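Utovgate Neighborhood Choir
Minutes of the fall planning meeting, 21 September 2018

Taken by me, Mechthild Prantl, because I was the only one who brought a pen. If I got your words wrong, tell me before the next meeting and I'll fix them. If I left your words out, it was probably during the part where everyone was talking at once about the risers.

Present: most of the altos, a good number of sopranos, all of the basses (yes, both of them), and the tenors who could find parking. Dagný Ragnarsson led the meeting. Apologies came in from the people who are still on vacation, and one from somebody who signed the text message with just a music note, so whoever you are, you're excused.

Started late. We waited for the coffee.

1. Last meeting's minutes

Approved with one change. I had written that the summer picnic was "poorly attended" and it was pointed out to me that it was raining sideways and the people who came had a wonderful time. So: the picnic was attended by people who had a wonderful time. The potato salad bowl with the green lid still hasn't been claimed. It lives at my house now.

2. Money

Dagný read out the numbers. We have $1,314 in the account, and $481 of that is already spoken for by the hall deposit and the sheet music order. She went over it twice for those of us who were still stirring. That leaves enough to get through the winter concert if we don't do anything silly, and there was a pause here while people looked at the basses, who had the idea about the fog machine last year.

Dues stay the same. There was some talk of a lower rate for students and for people who join after New Year's, and pretty much everyone liked it, but we got tangled up in what counts as a student (my neighbor takes one pottery class, is she a student?). Dagný will write up something short and send it out. Please read it when it comes!

We also agreed that paying dues in an envelope with no name on it has to stop. Three of these turned up in the music cabinet over the summer. If you think one might be yours, please get in touch and describe your envelope.

3. Winter concert program

This took up the biggest chunk of the evening and I stopped writing for a while to argue, so bear with me.

We want the whole thing to run 90 minutes with the intermission included. Last year we went way over and people's rides were sitting outside with their engines running. Dagný has a draft program that opens with the two Icelandic hymns she's been teaching us, then the carols, then the intermission, then the lighter stuff, and ends with the audience singalong. I love the hymns. I said so at the meeting and I'm saying it again in the minutes, since I'm holding the pen.

The sopranos asked for the second hymn to come down a step. The altos said that if it comes down a step they'll be singing in the basement. We tried it right there, first in the old key and then in the new one, and the new key sounded warmer but the altos did go very quiet at the bottom of the second verse. We'll rehearse it both ways for a few weeks and pick one in October.

The round was voted out. Too many of us get lost in it, and once you're lost in a round there's no getting back, you just go along moving your mouth until the others come home. The tenors were sad about this. A replacement is open for suggestions, but please only suggest something we can really get sheet music for, and not a song you heard once in a movie and can't remember the name of.

Solos: auditions will be held after regular rehearsal, very low-key, with Dagný at the piano. Nobody has to do it in front of the whole group unless they'd like to. If you had a solo last winter, please think about letting someone else have a turn (this was said kindly and taken kindly, mostly).

4. The hall

We're in Bundgaard Hall again for the concert. The rehearsal room stays where it is until March, and then the lease comes up and we'll need to talk. The rent may go up. It may not! We don't know, and I've written down only what we know, which didn't take long.

The heating in the rehearsal room bangs. Everyone has noticed. It bangs in no particular rhythm, and it always picks the quiet part. I offered to call the landlord again. Until then, bring a sweater, and we'll switch the heat off for the soft pieces and back on for the loud ones.

Now the risers. Oh, the risers. The old set wobbles on the left side, and the people who stand there want it known that they've been wobbling for a long time and have been very patient. The choices are to get them repaired, to rent a set for the concert, or to stand on the floor with the tall people in the back. Renting from Perkov would mean somebody with a truck has to pick them up and take them back the next morning. Repairing them means somebody who knows what they're doing with a wrench. Standing on the floor is free, but the short altos object, and I'm a short alto, so I object.

We didn't settle it. One of the basses will crawl under the risers before the next rehearsal and report back on what he finds.

5. Snacks

The snack list is up on the door. Please sign up for a night you can really make. We don't need a feast, just something to chew on at the break, and something that doesn't shed powdered sugar over the music folders. (My own folder still smells of cinnamon from last spring. I don't mind, but the library copies are supposed to go back clean.)

No nuts, please. We have two singers who can't be near them. It's written at the top of the list in big letters, and I'll make the letters bigger.

6. Clothes

All black, with the blue scarves. If you've lost your scarf, there are a few spares in the cabinet, and if you've found that you own more than one scarf, you know what to do. Long sleeves if you have them. Shoes you can stand in for a whole concert, please, we don't want another fainting. She was fine, everybody, she was just hungry and had new heels on.

It was asked whether dark navy counts as black. It doesn't when you're standing next to black.

7. Practice recordings

So many of you asked for these, and I'm really happy they're going to happen. Dagný will play each part separately on the piano and record it, and then we'll each get our own line to sing along with in the car or over the dishes. The plan is to use the Zemasix recorder we already own and then move the files over to a laptop. She thinks she can get the hymns done first and the carols the week after.

Files will go out by email. For those who would rather have a disc, raise your hand at rehearsal and we'll burn you one. Please don't pass the recordings around outside the choir. They're only for learning, and Dagný says there's some muttering on them when she hits a wrong note.

Someone asked if we could also record a whole rehearsal, start to finish, to hear how we sound. Opinions were mixed! I'd like to hear it. Others would rather not know. We'll try one song and see how we feel.

For that we'd want to think about where everything goes, the recorder and the piano and us, and keep the cords out from under people's feet. It would be good to get into the habit of winding them up at the end of the night, too.

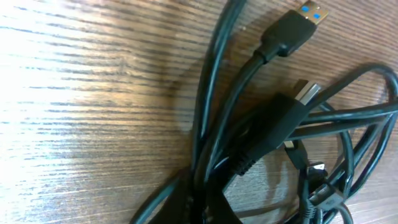
Black cables on the wood, with a USB plug at one end.
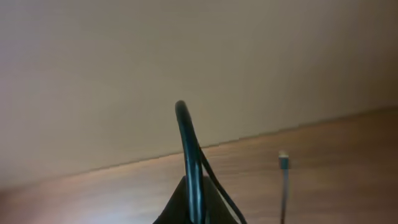

Dagný asked for one person besides herself to learn how the recorder works, in case she's out sick. I said I'd do it. I then found out that the manual is the size of a phone book, so if anyone would like to learn it together with me, I'll make tea.

8. New singers

We'd like more tenors. We would always like more tenors. There will be an open rehearsal where anybody can walk in and sing with us for the evening, no sight-reading and no scary questions. Bring a friend, a cousin, the man who hums in line at the bakery. We talked about putting up flyers, and I'll do the lettering if somebody else does the walking around with tape.

It would help if each new person had a buddy for the first month, somebody to share a folder with and to explain where the bathroom is. I remember my first night here, I spent the whole break in the hallway reading the fire safety poster. Several people offered to be buddies right away and I've put their names on the sheet inside the cabinet door.

9. Anything else

The lost and found box has one glove, a pair of reading glasses with red frames, and a very nice umbrella. They go to the thrift store if they aren't picked up.

Carpooling: if you come in from the east side and have a free seat, please tell me. The bus doesn't run late enough and we have people leaving before the last song to catch it.

Birthdays: we sang. The altos came in early.

10. Next meeting

After the second rehearsal in October, same room, bring your own mug. On the list so far: the key of the second hymn, the risers, student dues, and whatever the landlord says about the banging.

We finished up later than planned and stacked the chairs. I have the spare key to the music cabinet if anyone needs to get in during the week, just call first, I might be in the garden.

Mechthild Prantl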